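4. Packing the desk box

4.1 Before you start

The Stunard desk set is delivered flat. Fold the box as explained in section 3 and leave it on the desk for 16 hours, so that the corners keep their shape. The box can carry small desk things up to 400 g in total. Do not use it for liquids or for food.

4.2 Filling the box

1. Put the box on a soft, flat surface. A desk mat is good.
2. Open the box fully and check that the inside is clean.
3. Lay the things you want to pack in front of the box, one beside the other.
4. Put in the long things first, then the small packets.
5. Close the box without pressing on the front panel.

Note: Pens must have the cap on. Ink on the inside walls cannot be removed.
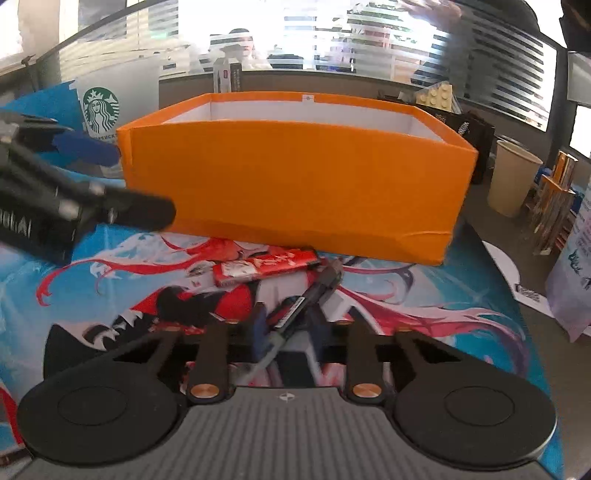
Choosing the order of packing takes a little time on the first day, but later it goes quickly. Keep everything within reach of one hand. A marker pen and a narrow packet can wait close to the front panel, as with the red-and-white one by the orange box, and then the way into the box is short. If a pen carries a barcode label, leave the label on. You will need the code when you order again from Garrido.

4.3 Care of the box

Caution: Do not lift the box by one corner. The folds at the corners become weak first.

A crease in the front panel does not make the box unusable. Look at the corners every 25 packings. If a fold is open, please write to Domnica Enache at the Skostumholm office and ask for spare part 53.

To store the box, see section 5.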